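Ketthorpe Activity Boards: where we've got to since September

Hello again from the workshop! You asked for a proper update before the second half of the grant comes through, so I've tried to put down what's done, what isn't, and what we've spent the money on. It runs a bit long, sorry, but there's been a lot going on.

The short version is that the boards work, people like them, and we're behind on two things: the carrying cases and the printed guide. More on both further down.

When I last wrote we were still arguing over whether to make one big fixed board or a set of panels that go together like a jigsaw. We went with the jigsaw. It took longer to get the edges right (the first batch was so tight I had to lever them apart with a butter knife) but it means a worn-out panel can come off and a fresh one can go in, and we don't have to scrap everything around it. The hand therapy room at Clallska had asked for exactly that, because their old board had been sitting in a cupboard with one broken switch on it.

We also settled the colors. Navy for most of the parts people work with, light gray in between, white lettering. I wanted something more cheerful, I'll admit, but the people trying them out kept telling us the white numbers on navy were the easiest to read, and they're the ones using the thing. 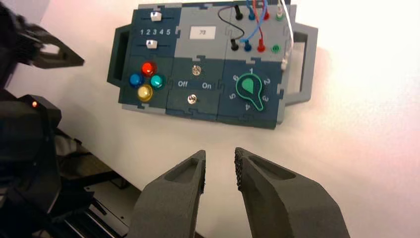
Ketthorpe Progress Report No. 2

The sliders are my favorite part. There are two of them, with the 1 to 5 scale printed in between so it does for both, and you can ask somebody to put the top one on 4 and the bottom one on 2 and get a surprisingly good workout for a stiff hand. The push buttons underneath are the part everyone goes for first — red, blue, green and yellow, set out in a diamond. The toggle switches have a plain Off and On between them, and we've left the lettering big.

The dial gave us the most trouble. Our first knob was round and smooth, and people with a weak grip just slid off it. The green keyhole shape gives the fingers something to push against, and the numbers go from 1 to 6 around it. I'd still like the click to be firmer at each number, so that's on the list for spring.

Then the sockets, up in the corner. Black, blue, red, green, and the same again in the row below, so you can ask for matching pairs or mix them up. These came from Jirkavau, who were slow to ship but packed everything well, and I'd order from them again. The patch cables are a separate order and we bought too few. They wander off! Please let us move a little of the printing money over to cover spares.

One late change you'll notice is the handles, one at each end. They weren't in the plan we sent you. After the first month at Clallska it was plain that the board spends half its life being carried from one table to another, and picking it up by the edge was putting strain on the panel joints. The handles added to the cost but I think they've saved us several repairs already.

As for numbers, we promised you 24 boards and 13 are finished and out. The rest are cut and waiting on switches. Each finished board has its own number label, and the switch delivery is due any morning now.

The cases are late because the foam we ordered from Van der Merwe came in the wrong thickness, and they're replacing it at no charge. The guide is late because of me. I have a draft, it's too wordy, and I'm cutting it down to a page per activity.

Next up is a second round of visits to Clallska, then the dial, then the guide. If you'd like to come by the workshop and try a board yourselves, afternoons are best, and there's usually coffee on after 2. I'll send the receipts separately.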